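Garment care, session 3 — folding tops and knits
Handout by Vasylyna Bilyk, changes from Inna Bondarchuk's version marked (IB)

Bring last week's sheet, we start from the sorting part. Reading is the Levchenko booklet, the section on knits only. Skip the chart at the back, it's out of date.

## 1. Before you fold

- Shake once, hard. Then hold it up by the top and look at it. Stains, twisted sleeves, a pocket inside out.
- Check the seams by the underarm. Holes start there.
- Damp at the cuffs = not ready. Back on the rack.
- Buttons: top one and middle one closed, leave the rest. (IB) says all of them for shirts going in a suitcase. Fine, do that.

## 2. Hang or fold?

Woven shirts — hang. Jersey, fleece, sweatshirts — fold. Heavy knits always fold, a hanger pulls the shoulders out and you get those little points that never steam flat.

Thin cotton T-shirts either way. On the test I accept both if you give a reason.

## 3. The basic fold

1. Face down on a flat surface. Bed, table, clean counter.
2. Smooth from the middle outward. Don't iron with your hands, just get the big creases out.
3. One side in to the center, sleeve laid back along the edge.
4. Same on the other side. Edges should nearly meet.
5. Bottom up to the collar, or in thirds if the shelf is shallow.
6. Turn over, square the corners.

Stack no more than 7 high, after that the bottom ones crease. Soft fabrics slide so put them near the wall side of the shelf.

## 4. Holding up, putting down

Where it goes wrong at home. Two holding points along the top, far enough apart that the middle hangs flat. One point and the whole thing twists. And a top thrown on the seat picks up its own creases, plus whatever is on the cushions. Compare the light blue one held up with the gray one on the loveseat: 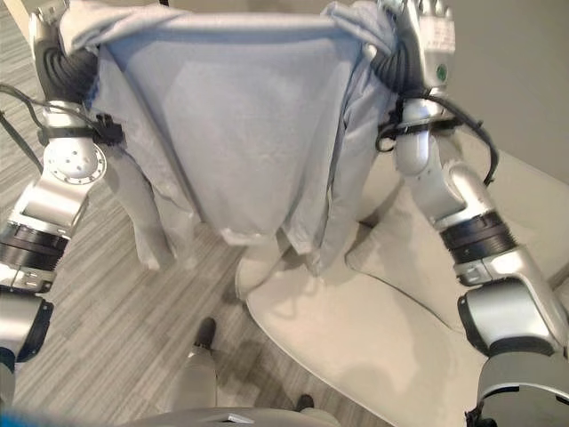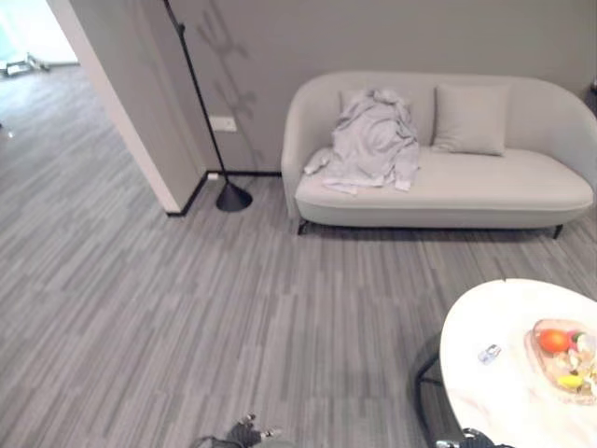
## 5. Practice for next time

- Fold 4 tops, different fabrics. Write down which one fought you and at wich step.
- Time the last one. Roughly a minute is OK, speed isn't graded.
- Clear one chair or sofa at home. Sort into wash / wear again / put away.
- Drikier folding boards are in the cupboard by the door, sign them out and bring them back before noon.

Questions to Vasylyna after class, Inna has the make-up group.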